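Management at the Dasmont guesthouse in Wodomthorpe calls it "support for the floor team." The woman who has run that floor team for 15 years calls it "the tall one," and she has yet to be convinced.

"They told us in April it would take the boring jobs," she said. "Slippers, towels, trays. Fine. But the boring jobs are when I sit down for 2 minutes."

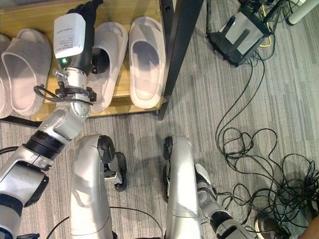 *2 min read*

Slippers are what it works on now. I asked her whether handing over a shelf of slides had changed her day.

"It changed whose day it is," she said. "I used to tidy that shelf walking past. Now I plan around it. Where are the cables, who's watching it, do I vacuum now or later."

Her crew had 46 shifts a week before the trial and has the same number now – for the moment. Gotholm, the supplier, talks about "freed hours." She asked where those hours would go and got a slide deck, 30 pages long.

"I read all of it," she said. "We're on one page. It says 'staff.'"

Would she send it back?

"I'd like somebody to ask me that who can do it."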